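Cloud streaming vs just buying a used console
PC Gaming > Services and Subscriptions

Plestley wrote:
I've been PC only for a long time but there are a few console games I want to play, mainly the Nistness series. The first two never came to PC. I'm looking at a streaming subscription because I don't want another box under the TV. My connection is 203 down, wired. Has anyone here used streaming for a whole game and not just the free trial? I want to know if the lag is something you get used to.

Cikus wrote:
I finished both Nistness games on streaming. It was fine. The first one is slow enough that you won't notice any delay. The second has parry timing in the boss fights and I had to learn to press early. Took me an evening.

Picture quality is the bigger problem. Dark areas turn to blocks, and the second game is mostly caves.

ratanaporn_88 wrote:
Disagree about the lag. I gave up on the second one at the bridge boss. I had 13 tries at it over streaming, then borrowed my brother's console and beat it on the third. Same controller, same TV.

Your download speed doesn't tell you much either. I had plenty of bandwidth and it still felt bad. What matters is how far you are from their servers, and you can't change that.

Cikus wrote:
Were you on wifi?

ratanaporn_88 wrote:
Wired the whole time.

M. Vasilakis wrote:
I've done it both ways, so I'll add my experience. I subscribed in April and kept it for 2 months. In that time I finished one long RPG and dropped four or five other games after an hour each. For trying things out it was good value. For the one game I cared about, I kept wishing I had a local copy.
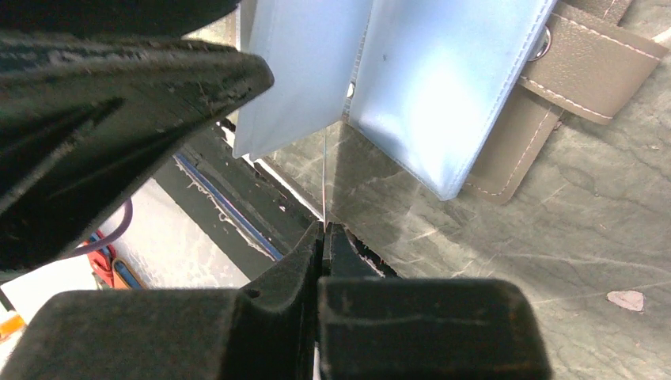
The other thing to check is saves. When my subscription ran out, my cloud saves stayed on their side and I had no way to move them to a console. Support told me they would be kept for a while but wouldn't say how long. If you plan to play a series over a year or so, read that part of the terms first.

I ended up buying a used console and the two discs. I can sell it again when I'm done – you can't do that with a subscription.

Plestley wrote:
Thanks, I hadn't thought about saves. Michalis, did you use a wired controller or Bluetooth?

M. Vasilakis wrote:
Wired. I tried Bluetooth for a day and it felt slower to me, but I didn't measure anything.

Cikus wrote:
Bluetooth was no different for me. I still think he should do one month and see. If it's bad he is out the price of lunch. A used console is a lot more than that, and half of them have a worn out disc drive.

ratanaporn_88 wrote:
Half is a stretch. I've bought three used and all of them read discs fine.

Plestley wrote:
I'll take one month and start with the first game. If I get stuck on the bridge boss I'll look for a console. Is the first one long?

Cikus wrote:
It has 8 chapters. You can finish it in a month if you skip the arena stuff.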